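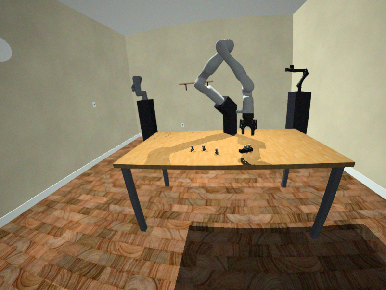 Table rocks on a parquet floor, legs measure the same. Floor or table?

Posted in Furniture and Woodwork
Tags: parquet, leveling, table legs, flatness

Loan Ông
I have a four-legged wooden table, bolt-on legs, no stretchers. It rocks on one diagonal. The floor is glued parquet over a concrete slab, ground floor, in a house in Cletmont. The table did not rock in the old apartment, where the floor was tile.

What I have checked so far: all four legs measure the same length off the table, to the limit of a tape measure. The bolts are tight. With the table in its normal position I can slide a 2 mm feeler gauge under one foot. If I turn the table end for end, it still rocks, but I did not write down which foot was up.

I would like to know if this is the floor or the table before I cut anything. A folded card under the foot works until the table gets moved for cleaning, so I don't want that as a permanent answer. Screw-in feet are acceptable if they won't mark the parquet. There is a lacquer finish on it (Malura, satin, according to the can the previous owner left) and I don't plan to refinish.

Khôi Trương
Don't cut anything. Get felt pads, the thick kind, and put two on the short leg. Had the same thing with a kitchen table and that fixed it.

Comment from Loan Ông
Felt compresses. I tried it on a cabinet and the gap was back in a month. Thank you though.

Ross Morrison
You can settle this with a marker and a straightedge. You were nearly there when you turned the table, but you need to record the foot. Equal leg lengths do not prove the feet lie in one plane. The top can be twisted, or one mounting plate can sit slightly proud, and the error shows up at the floor.

Step 1. Label the feet
Put masking tape on each leg and letter them A to D going clockwise. Put matching tape on the floor beside each foot, numbered, so you can return to the same four spots.

Step 2. Find the high foot, then rotate
Press down on each corner in turn and find the foot that lifts. Write down the leg letter and the floor number. Rotate the table end for end so the feet land on the same four marks, and repeat. A rectangular table only gives you this one useful rotation.

Be careful reading the result. A table rocks on a diagonal pair, so either foot of the other pair can be the one in the air, depending on where the weight is. What you want is the gap size in both positions, measured with the same pair of feet loaded. If the gap is the same both ways, the rotation has told you nothing: a twist in the table and a twist in the floor both survive a half turn. Go on to the next step in that case. If the gap changes, something is moving under load, and the usual suspect is a loose parquet block. Tap around the marks with a knuckle and listen for a hollow spot.
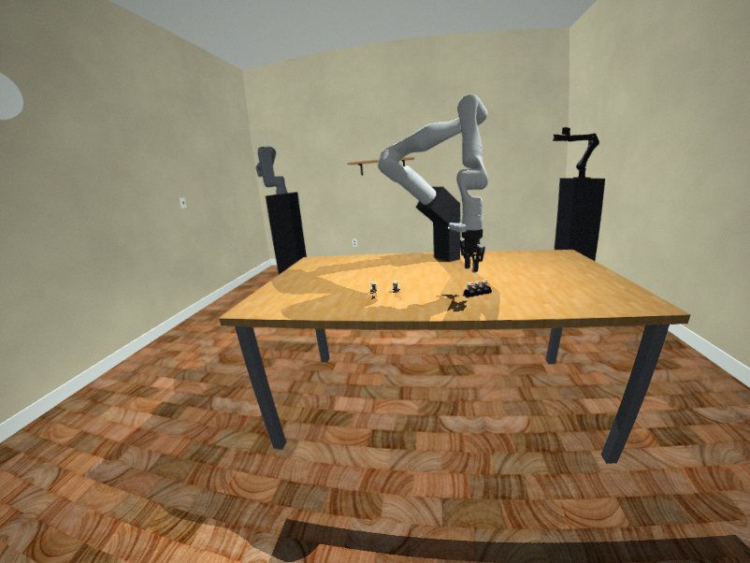

Step 3. Move the table to a different patch of floor
Slide a long straightedge over the parquet until you find an area where no light shows under it in either direction or on the diagonals. Put the table there. If it still rocks, the table is twisted. If it sits flat, your floor is out at the original position.

Step 4. Correct it
For either cause I would use threaded feet. Drill each leg end on center, fit a threaded insert, and run in a foot with a swivel base. Geken sells a set of four rated at 50 lb per foot, with 11 mm of travel, which is plenty for your gap. Check the rating against the table weight plus whatever you keep on it. Stick a thin, hard nylon disc to each base to protect the lacquer. Set three feet to the same height, bring the fourth down until it just touches, then tighten the lock nuts.

Drill with a stop collar. End grain near the bottom of a narrow leg splits easily, so step up through the bit sizes.

Comment from Loan Ông
Gap was identical after the half turn. On the flat patch near the door it doesn't rock. So, floor. Ordering the feet.

Nga Ngô
Agree with Ross on the feet. One addition: before fitting them, loosen all the leg bolts by a turn with the table standing in place, let it settle overnight, and retighten. With bolt-on legs that sometimes takes out part of the gap. It did on my Dizon 605, though not all of it.

Also check the insert thread before you drill. Mine came with metric feet and inch inserts in the same bag.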